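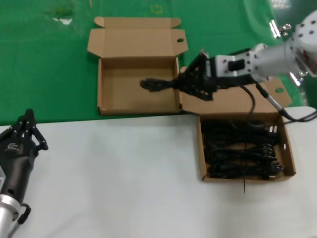 Spent all arvo on the release check in our planner and I'm finally happy with it. Mostly.

Old version opened the fingers as soon as the plug was over the empty box. Fine for blocks, rubbish for cables — the plug's over one box and the rest of the cord is still sitting in the other.

So now the goal is the whole cable, tail included. Yaryna Fedoruk wrote the slack estimate, I did the bit that picks a second lift height. Planning time went from 4 seconds to 3, no idea why, not complaining!

Still to do: the second arm just parks itself. I'd love it to hold the tangle down while the first one pulls.

Branch is called kullar if you're on the team and want a poke at it. 36 tests, 35 green. Don't ask about the other one.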